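Wovum: comparativa de pinzas a dos brazos

¡Gracias por pasar por aquí! Este conjunto reúne 1.969 episodios grabados con dos brazos sobre una mesa, y lo preparamos para comparar las pinzas Tredex y Stollmont con el mismo controlador - sin retocar ganancias entre una y otra. De ellos, 1.165 son con Tredex.

Cada carpeta trae vídeo de cámara fija y posiciones articulares a 10 Hz.
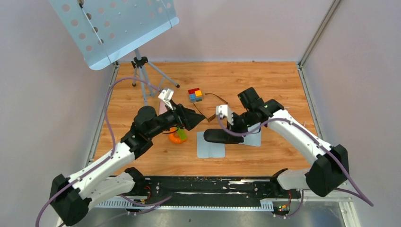 Los objetos pequeños conviene evaluarlos aparte. Dudas, a Valentyna Tkachenko.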